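Umano tells furniture trade: most "ready-to-sit" sofas are nothing of the kind

December

Umano, the home testing and advice service, has today published its findings on how sofas and loose cushions hold up in ordinary living rooms. The firm is not impressed with much of what it found, and it is not asking anyone to buy a new sofa.

The report, Plump and Circumstance, sets out what happened when 40 households lived with cushions sold under claims such as "always full", "no-fuss" and "keeps its shape for life". Between them the households logged 1341 separate rounds of tidying. Umano wanted to know whether the claims on the label saved people any work. For the most part they did not.

"We keep being told that a cushion has been engineered," said Nermina Shehu, head of testing at Umano. "It is a bag with stuffing in it. If you lean on it all evening it goes flat in the middle, and then somebody has to pull it about a bit. I have read a great many labels this year and very few of them mention that part."

The cushions on test came in three fillings: feather, hollow fibre, and a mixed filling sold by homeware label Wada as Prelent. Prelent carries a claim that it "returns to full height without handling". Umano's testers were asked to leave a Prelent cushion alone overnight after use and look at it again in the morning. Most said they could still see where someone had been sitting. Wada has been sent the results and has said it will look at the wording. Umano notes that it said the same last time.

Feather did better than its reputation for being hard work would suggest, though it needed attention most often. Hollow fibre needed less and looked tired sooner. Umano has not named an overall winner and says it is wary of anyone who does.

What does seem to help

The testers tried several ways of putting a sofa straight, including two that were taken from paid videos and involved a karate chop to the top edge. The chop left a dent. Some people like a dent, and Umano has no quarrel with them, but it does nothing for the filling.

The methods that held up were dull ones:

Turn the seat cushions over and front to back, if the covers are loose enough to allow it.

Knock the back cushions from the sides, low down, where the filling settles.

Take a throw cushion by its two top corners and draw the corners up and apart, so the cover is pulled smooth and the edge between them comes level. On a square velvety cushion, such as the mustard one on the navy sofa, the fine creases across the front may not all go, and it is not worth chasing them.
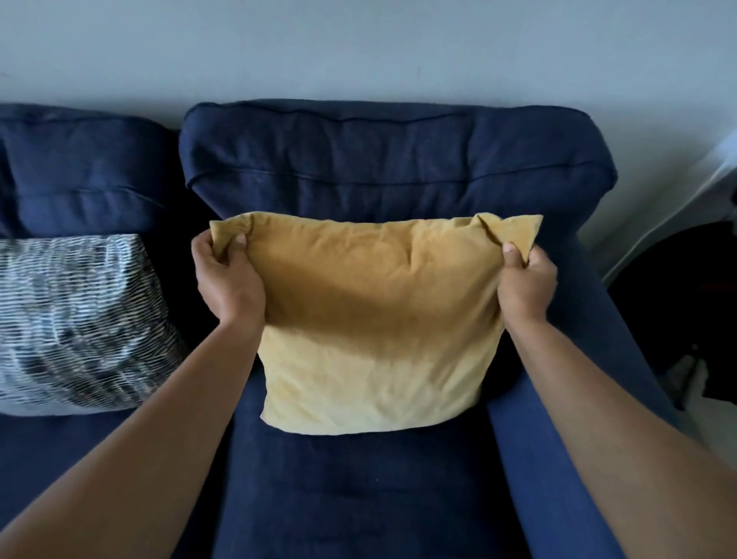
Stand it against the back and leave it. The more often testers went back to adjust a cushion, the less happy they said they were with it.

On colour and the "designer's eye"

Umano also looked at the advice that a sofa must have an odd number of cushions in at least two sizes. It could find no reason for this beyond the wish to sell more cushions. A single cushion in a colour that stands up to the sofa was marked as highly by visitors as a full row, and there was less to move before sitting down.

"I was asked to try the full arrangement at home and I lasted 3 evenings," said Sihan Xie, who wrote the report. "They all ended up on the floor. I would like to see the photographs the catalogues take at nine o'clock at night."

The report is cooler still about stay-put sprays. Driveo, a fabric spray sold for keeping covers smooth, was used as directed on half of the velvety covers in the test. Testers who were not told which covers had been treated could not pick them out. Umano's view is that a pair of hands does the job as well and does not need to dry.

Umano accepts the limits of its own work. The households volunteered, so they may be keener on tidying than most, and the diary was filled in by the people doing the plumping. The firm would rather say so here than have it pointed out later – and it would welcome the same from the companies whose labels it tested.

Notes to editors

Plump and Circumstance is free to read and can be requested as a printed copy from the Umano press desk, extension 575. Nermina Shehu and Sihan Xie are both available for interview in the mornings.

Umano takes no payment from makers or sellers of furniture. All cushions in the test were bought in shops at full price.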